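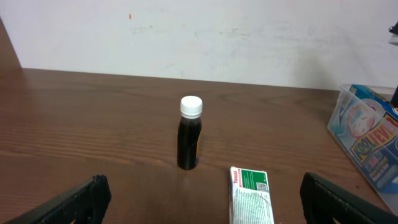
Dark glass bottle, white screw cap. See section 4.

Skeltitz House: Residents' Building Safety Checklist
Winter round. Filled in by Hidayah Raju and Yusri Ginting. Marks used: OK, FIX, RECHECK.

1. Entrance and hallway

Front door closes and latches by itself: OK
Door opens from inside without a key: OK
Mat lies flat: FIX. The corner nearest the mailboxes curls up. Tape has been tried before and doesn't hold.
Hallway clear of bicycles and strollers: FIX. Bicycle chained to the radiator pipe again. Notice left on the saddle.
Light on timer stays on long enough to reach the second landing: RECHECK. It went out on Yusri on the last few steps. Melur Khoo has the timer manual.

2. Stairs

Handrail firm on all floors: OK
Stair edges visible: FIX. The strips are worn through between the ground floor and the first landing. The upper flights are fine.
Window on the half landing locks: OK, but stiff. Needs oil. 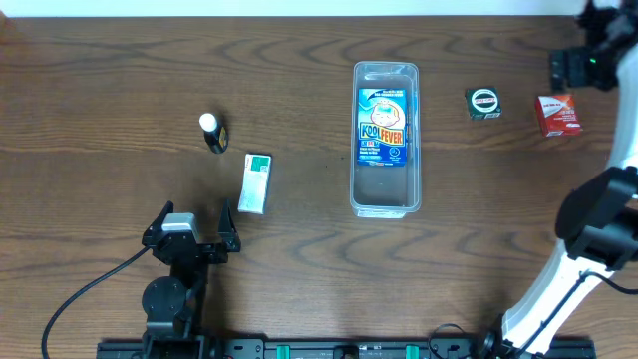 Hornbridge, January

3. Shared kitchen

Smoke alarm sounds when tested: OK. New battery put in.
Fire blanket on its hook: OK. The hook is behind the door when the door is open — move it to the window side when someone has a drill out.
Extinguisher gauge in the green: OK. Tag is readable.
Gas shutoff can be reached: FIX. Blocked by the recycling crate. The crate was moved during the round, but it needs a permanent spot.
Kettle cord undamaged: OK
Microwave cord undamaged: FIX. Outer cover is split near the plug. Unplugged and labeled "do not use."
Extension cords: FIX. One cord is feeding both the toaster and the space heater. Heater taken off it. Heaters go straight into the wall.
Refrigerator temperature: RECHECK. The thermometer had fallen behind the drawer, so we put it back on the middle shelf and will read it on Tuesday.
Cleaning products kept away from food: OK
Under the sink dry: OK

Comment from Begoña Escobar, apartment 5: The heater is mine. I only run it in the mornings before the radiators come up. Could the radiators come on at 6 instead of 7?

Reply, H. Raju: Passed on to Hutchins, who set the boiler clock. No answer yet.

4. Medicines and first aid

Shared first aid box complete: FIX. Short on adhesive bandages and tape. Scissors present.
Expiration dates checked: OK for the first aid box. Residents check their own.
Medicines kept in original packaging with leaflet: OK
Caps closed tightly: RECHECK. Try each one by hand. A cap can look closed and still turn.
Medicines stored out of reach of children: FIX. Open tables and low shelves don't count as storage in a building where children visit. Use the high cabinet with the latch.
Emergency numbers posted: OK. The sheet is faded and should be printed again in larger type.

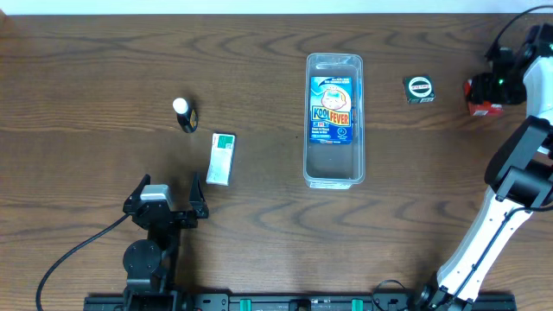

Bottle and medicine box on a tabletop. Put away after use.

Old or unwanted medicines go back to a pharmacy that takes them. They don't go down the sink or into the hallway trash.

5. Laundry room

Lint screens cleaned: FIX. The left dryer was packed.
Floor drain running: OK
Hoses free of bulges: OK
Detergent lids on: OK
Door propped open with a wedge: FIX. It's a fire door. Wedge removed. Please stop replacing it.

Comment from Macarena Cantero: The room gets very damp with the door shut. The fan hardly moves any air.

Reply, Y. Ginting: Agreed, the fan is weak. Cover taken off and vacuumed, and it pulls a little better. If it's still damp next month we'll ask for a price on a new one.
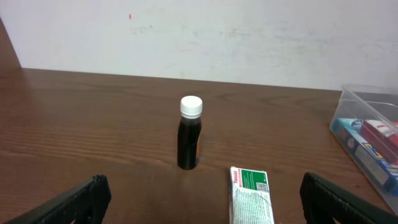

Panadol box and dark glass bottle. Section 4 applies to everyday painkillers too.

6. Yard and trash area

Path salted: OK
Salt bin full: FIX. Less than half left.
Outside light works: OK
Gate swings clear of the bins: RECHECK. Fine when the bins are pushed back, catches when they aren't.
Gutter over the back door: FIX. Dripping onto the step, and the step ices over. Do this one first.

Still open from the last round: stair strips, microwave cord, hallway mat.
Copies to apartment 5, the laundry room board and Melur Khoo.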